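Household Bin

A household bin, or catch-all bin, is an open rectangular container for small things with no fixed place of their own. Gray is a classic color, hiding grime wonderfully well, and many homes keep two bins one behind the other.

The charm of the thing is its mix! A scrubber may share the floor with something still in its clear packaging – shapes and colors that would never meet on a shelf.
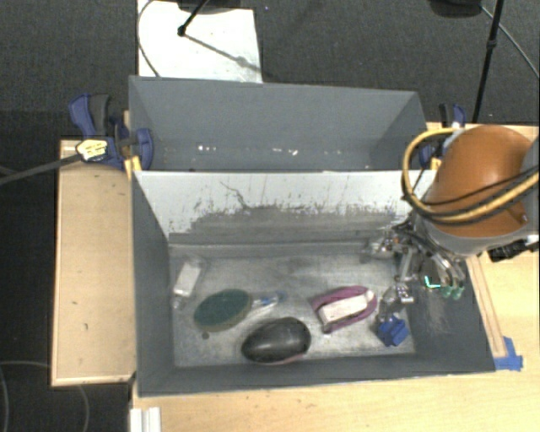
Scuffs build up quickly on the inner walls, and a well-used bin can be a marvelous record of its own working life. In Nevdale, where bins are traditionally emptied every September, Gervasio Leiva kept one going for 36 years. Light marks usually come off with a damp cloth, though deep scratches stay.

See also: Drawer divider, Storage crate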